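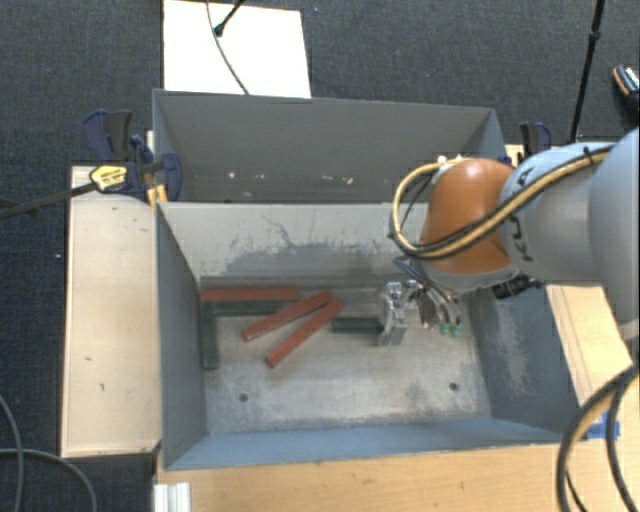 The bins that came with the building

Reusing old metal bins has become a small trade of its own. In Dengate, one shop has built its whole stockroom around them.

When Eleri Pumphrey took over the lease at the back of the old Pirnley warehouse, the previous tenants had left 55 grey metal bins behind. They were stacked against a wall and most of them had been there for years. She had planned to buy plastic tubs and had a quote on her desk for them.

"I rang the scrap yard first," she says. "They said they'd send a truck in a fortnight. By the time the truck was due we'd already filled half the bins, so I rang back and cancelled."

Her business, Morsy, hires out display gear to libraries, schools and small museums. Much of what it hires is made up of long coloured bars that clip into stands, along with panels, feet and bags of joining pieces. At the last stocktake the shop had 1,911 bars in red and dark green. They go out in bundles and come back in whatever the borrower had handy, which has included a golf bag and a rolled-up doona.

The colours are there for sorting. Red bars belong to the standing displays and green bars to the tabletop ones. They look much the same in the hand, and someone who mixes them up will find out halfway through a set-up, when the clips won't close.

Pumphrey says the red was a good choice and the green was a mistake. "Red you can find in anything. The dark green goes missing against grey metal, especially in the late afternoon. You tip a bin out thinking it's all reds and there's a green lying flat along the side."

The shop has looked at repainting them. Benedicta Nyarko, who runs the returns bench, priced a yellow coating and found that it added enough thickness to stop the clips working. She has moved a lamp over the bench instead, and she runs her hand along the walls of each bin before she calls it empty.

Returns are tipped in loose. Nyarko doesn't ask for them to be laid straight, as she would only have to pick them up again. She pulls the reds first, whichever way they're lying, and then goes back for the greens. Bars that have ended up across one another are lifted from the top, never dragged, because dragging takes the colour off at the ends. A bin of mixed returns takes her 8 minutes if nothing is damaged.

Two bins sit one behind the other while she works, mixed in the front one and sorted in the back. It is a simple arrangement and she arrived at it after trying several others, including a long trestle that took up most of the aisle and a set of wall hooks that Pumphrey's brother put up and later took down again.

Choosing an old bin

Anyone thinking of doing the same can find second-hand metal bins at factory clearances and farm sales. Afaf Akl has bought and sold them for years through her yard, Nemeteo, and she has firm views on which ones to leave behind.

Scratches on the floor of a bin don't bother her. Neither do dull patches or smudges on the walls, which come with any bin that has done some work. She looks at the corners, where a split can open up under load, and then at the rim. A rim that has been bent and hammered back will often have a sharp place on the inner side, and the only way to find it is with a gloved finger.

Small holes in the floor are common. Some bins were drilled for drainage and some to bolt them to a base. Akl tells buyers to leave them alone unless they plan to store screws. "People fill them with all sorts," she says. "Then they leave the bin out in the rain and ring me about the rust."

She charges $13 for a bin with marks and more for a clean one. The clean ones sell slower than they used to. Café owners were buying them for firewood until a couple of winters ago, and now most of her customers want them for workshops, sheds and stockrooms, where a clean bin won't stay that way past the first month.

Cleaning is a matter of warm water, dish soap and a stiff brush. For old adhesive she uses eucalyptus oil on a rag and leaves it for ten minutes. Steel wool will shift a smudge but it will also leave a bright patch that shows up more than the smudge did. She dries bins upside down on two lengths of timber so that water can't sit along the seams.

Noise and floors

The main complaint about metal bins is the noise. A bar dropped into one on a concrete floor can be heard from the street. At Morsy the stockroom had been fitted out as offices at some point and still has its blue-grey carpet, and Pumphrey has kept it for that reason. Bilal Abu Hammour, who drives the deliveries, was against carpet at the start. Trolley wheels drag on it and it holds dust. He has since changed the wheels on both trolleys for wider ones and says he has stopped minding.

Borghild Lie, who borrows from the shop for a local history display each May, has asked to buy a pair of the bins for her own storeroom. So far Pumphrey has said no. There are still a few in the stack that haven't been cleaned, and she wants to see how many the panels will need before she lets any go.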